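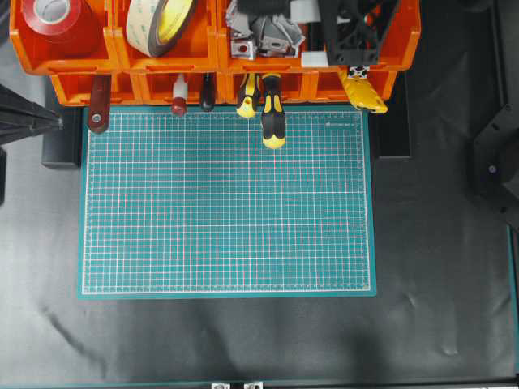 Afonso Falcão is already eating when I get to the cafe, and he waves me over with a fork. "Sit, sit, I ordered you the soup!" he shouts across three tables. I've been in the room with the star of Salgado for maybe ten seconds and I already like him.

You probably know him as the sulky younger brother who drives off the ferry in episode four (I screamed, my roommate screamed). In person he's all elbows and laughing, and he talks with his mouth full. He got the part in February, after an open call that drew 2,359 people. "I was number 507," he says. "They stuck it on my shirt and I forgot to take it off. I wore it on the bus home like an idiot."

His next one is Unar, a movie with director Joaquim Loureiro, and it sounds like a totally different animal – hardly any dialogue, lots of walking, one very bad-tempered goat. "Joaquim doesn't say 'cut' for a long time," Falcão tells me. "You run out of acting. Then you just stand there being cold, and that's the part he keeps."

I ask about the singing, because I have to. He covers his face. Yes, he was in a band called Zelby in high school, and yes, the video is still up. It had more than 3,000 views last time he looked. "Most of those are my mother," he says. "She sends it to casting people!"

Would he ever go back to it? He thinks it over, steals a piece of my bread and says he's been writing a little, at night, on a guitar with 2 strings missing. Then his phone buzzes and it's his mother.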